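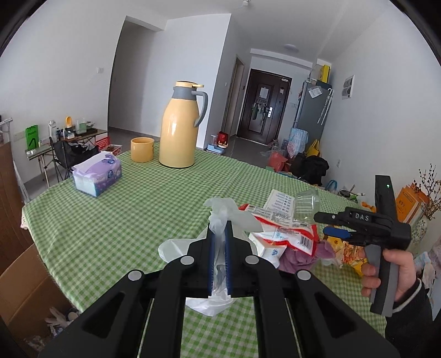

A green-and-white gingham tablecloth, a yellow flask and two grippers.

How to cap your graphics card's power (and make it a lot quieter)

My graphics card used to sound like a hair dryer every time I loaded a game, and I put up with it for way too long. Then my friend Zerrin Aksoy told me to stop buying case fans and just turn the power limit down. It took me one evening, most of it spent playing games and calling it testing!

You need a tuning program that lets you move the power limit and set a fan curve. I use Prenance because it's small and it saves profiles, but the one from your card's maker will do fine. You also want something that repeats the same test every time. A game with a built-in benchmark is perfect.

First, get your starting numbers. Close everything (yes, the browser with all the tabs too), let the card warm up for a good 17 minutes, then run the benchmark and write down the score, the temperature and the fan speed. My starting score was 2191. Put it on paper, you'll want it later.

Now open the tuning program and find the slider marked Power Limit. It'll be sitting at 100 percent. Drop it to 90, hit Apply, and run the benchmark again. If the score barely moves, go down another 5 and repeat. I stopped at 75, where I'd lost so few frames that I couldn't feel it in any game I play.

Next, the fans. Stock curves tend to jump up and down, and that's the part that drives me nuts. Drag the points so the line climbs gently, and if there's a setting called hysteresis, make it 2 degrees or a bit more so the fans quit hunting. My card settled 500 rpm lower than before, and I can hear the music in games again!

Save all of it as a profile and tick the box that loads it at startup. I forgot this the first time and spent a whole weekend wondering why the noise was back.

One more thing: a big driver update can reset your sliders. Check them afterward, and if a game starts acting strange, go back to 100 percent before you blame the profile. Undervolting is a separate job with more crashing involved, so I'll do that one in its own post.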